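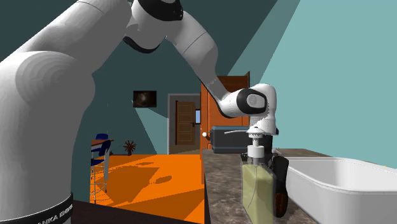

Arm keeps knocking the soap bottle over in our sim, any tips?

Posted by Ylva Strömberg

Hi all, I'm in the robotics club at Plokcombe and four of us are doing the household task for the Urnton challenge in April. Everything is in simulation for this round. Our job is the bathroom one: go to the pump soap dispenser on the counter, get the gripper over it, press the pump head down once and come away without moving the bottle.

We can get above the pump fine. The trouble starts on the way down. Maybe one go in three is a decent press, and the rest of the time the bottle tips or skates off along the marble. We've done 400 demos by hand with a controller (my thumbs are ruined) and trained on all of them, and it's a bit better than it was at 200 but not by much. Somebody on our team wants to go up to 3000 before the deadline and I really don't want to!! Is it the data, or are we doing something daft? We start each run with the hand pretty much touching the top of the pump, if that matters. The dark cylinder next to the bottle also gets clouted quite a lot.

Mārtiņš Jankauskaitė

More data. It's always more data. We had 700 last year and came fourth.

Eskil Eide

I'd leave the demos alone for now and look at the bottle first. We had the very same thing at Brorkmont with a shampoo bottle and spent a fortnight blaming the network. The bottle had been given next to no mass, and the friction on the worktop was set so low it might as well have been ice. Have a look at both, then drop the bottle from a centimetre up and watch how it settles. If it wobbles for ages, there's your problem.

Second thing, the nozzle. It sticks out to one side, so if you press even slightly towards that side you get a lovely lever and over it goes. Aim for the middle of the stem and keep the fingers closed on the way down. We did ours with the fingers open at first because it looked more natural, and one finger would slip past the pump and shove the whole bottle sideways. Took me far too long to spot, I only saw it when I slowed the playback right down.

And I'd stop starting every run from right on top of the pump. Ours never learned to line itself up when we did that. Start higher, say 20 cm, and a bit off to one side, different each time. You'll need some new demos for it, sorry about your thumbs, but nothing like 3000. The higher start should help with your cylinder too, as long as you record the approach coming in from the clear side.

Ylva Strömberg

Oh my word, the mass was set to 0.01. I've no idea which of us typed that (I have some idea). Put it up to something sensible and it's already stopped skating, still tips now and then. Going to try the closed fingers on Monday when we've got the good computer back. Thank you!

Solveig Isaksson

Check whether your pump can move at all, as well. In the Rizk bathroom pack we used, the head and the bottle were one solid lump, so pressing it just pushed on the whole bottle. If yours is the same you'll have to split the model and put a sliding joint with a spring in between. Make the spring soft to begin with and stiffen it up later.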